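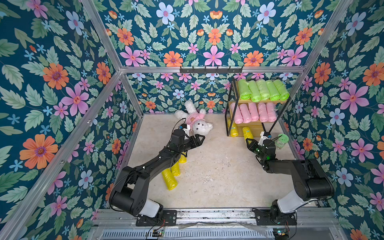
Cell 2 at the Mollah workshop: left arm at the teddy bear, right arm near the shelf with the rolls of bags.

Progress report to Trellon, work package 4
Prepared by Dilruba Hettiarachchi, with notes from Gerrit Venter

1. Summary

Shelf tidying with two arms continued in this period, but we lost part of the planned time after a fault in the left gripper. The arm is running again at reduced speed. No person was hurt. We ask Trellon to accept a later date for the second set of trials, as explained in section 4.

2. What happened

In March, during an afternoon run, the left gripper did not open when the release command was sent. It was holding the teddy bear by the shirt. The program did not check the real finger position, so it continued to the next step and the arm started to lift towards the crossbar. Pranab Khondokar pressed the stop button. The arm stopped correctly, but the gripper kept its force for 16 seconds, and we consider this the more serious part of the event.

3. Cause and repair

Rocío Espinoza read the logs the same evening. The release message was lost between the controller and the gripper board. We found a worn connector in the cable which bends at the elbow, and it was replaced. The same cable on the right arm was inspected and shows no wear.

Three changes are now made in the Gulix software:
– the arm does not move until the fingers report that they are open;
– a lost message is repeated, and after the third failure the cell stops;
– the stop button also releases the grip.

The last change has a disadvantage. An object held high will fall when the button is pressed. For soft toys and rolls of bags this is acceptable, but for the canister we have not decided yet.

4. Effect on the plan

We planned 400 runs for this period and did not reach this number. The missing runs will be done in the next period, together with the new ones. The budget is not changed, because the connector came from our spare parts.

5. Open points

Drunex has still to answer our question about the expected life of the cable. Prasanna Gamage will write the new inspection routine and send it to Trellon with the next report.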